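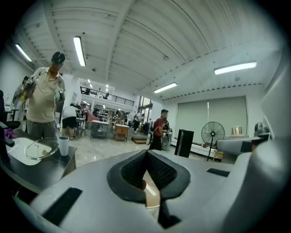
Claltix hand-held gripper kit: progress report for August
To: Vaughn Holloway
From: Roscoe Hutchins

Dear Vaughn,

Thank you for being so patient with me over the summer, and for the kind note about the last report (I read it out to everyone at lunch and it was very well received!). We have had a good month on the Claltix review, with a couple of bumps that I'd rather tell you about now than leave for the final write-up.

The kit we ordered from Prudemano came complete, and we now have 3 units in regular use. People took to them faster than I expected. A newcomer can pick one up, get a short talk from whoever is nearest, and be making usable recordings the same morning. The household tasks are the ones we agreed on with you in the spring, mostly lids, cups and trays, and the padded V-shaped finger has been a pleasant surprise on round things. It is less happy with anything flat, and I have written to Prudemano to ask whether a thinner pad is on the way.

Our target under the grant is 1000 accepted recordings. We stand at 540, after throwing out a fair number from the first two weeks when the wrist mount kept working itself loose. Baptiste found the cause, a screw that wanted thread lock, and has gone over every unit since. I would call us slightly behind, and I think we can make it up if the units hold.

Battery life is my main complaint. The brochure promises a full working day and we are getting about 5 hours, so there is always one on the charger and somebody hovering over it. Prudemano has offered us spare packs at a discount. With your blessing I'd like to pay for those out of the travel line, where there is money left over from the Mandach visit.

Next month we start on the drawer and cabinet tasks, and I'll send the first comparison against our old kit as soon as I have figures I trust. If you would like to come and try a unit yourself, mornings are best, and there is always coffee.

With warm regards,
Roscoe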